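引き出しの小物、今年こそ片づける

2018年9月8日

我が家の台所には「なんでも引き出し」がある。輪ゴム、保冷剤、どの家電のものか分からないネジ、期限の切れたクーポン。引っ越し以来一度も底を見ていない。先日ついに中身を全部出したら、輪ゴムだけで94本あった。一生かけても縛るものがない。

まず、全部出す。途中でやめると前より散らかるので、夕飯の支度の前には始めないこと。私は始めた。その晩は出前になった。

出したものは「週に一度は使う」「年に一度は使う」「見なかったことにする」の三つに分ける。三つめが一番多くても落ち込まなくていい。輪ゴムは太いものを17本だけ残し、あとは職場に持っていった。喜ばれはしなかった。 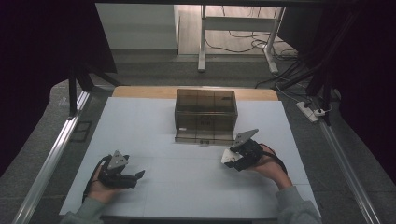
仕切りを買うのは、分け終わってからにする。先に買うと、仕切りに合わせて物を増やすはめになる(経験者は語る)。選ぶときは引き出しの内寸を測り、高さも忘れずに。私は高さを忘れ、385円を無駄にした。色は好みでいいが、スモークブラウンの半透明で中が細かく区切られた箱なら、中身がうっすら分かるわりに雑然とした感じが目立たず、ずぼらな人間には都合がいい。真っ白な不透明の箱は見た目こそ美しいものの、三日で何を入れたか忘れる。

ラベルは紙のマスキングテープに油性ペンで十分。「その他」と書くのだけは禁止。うちの「その他」は二週間で満杯になり、もとのなんでも引き出しに戻った。

引き出しの底がべたついていたら、薄めた台所用洗剤で拭き、水拭きして、よく乾かしてから物を戻す。滑り止めシートは底より少し小さめに切ると、端がめくれない。

川口に住む義姉は、電池を使用前と使用済みで別の箱に分けている。まねしようとしたが、うちの電池はすでに全部混ざっていて、今はリモコンに一本ずつ入れて確かめているところだ。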